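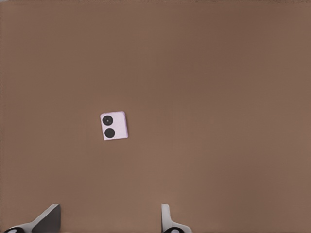
Vukley Cube Set

Last updated: May 9, 2026

Vukley is a small simulated dataset for picking up a cube. I made it for the arm Dimon, which I build at home, so I can test the grasping before the real motor of the gripper is mounted.

Contents
2,564 episodes, in 9 folders
1,000 of them use the pink cube with black dots
475 are kept apart for testing, please do not train on them

Setup
The camera looks down steeply on a plain brown surface. Both gripper fingers come in from the bottom and are open at the start. The position and the turn of the cube are random in each episode. The light is soft and I did not vary it.

How to use
Unpack all folders in one place and start the script "check" first. It prints the names of damaged files. The loader is the same as in my older set Ceria, only the joint order is different: gripper is now last.

Known problems
In folder 4 the time stamps begin at one, not zero. The brown surface has almost no texture, so a model trained only on this set may be weak on a real table. I plan to add other surfaces in July.

License
Free for private and school use.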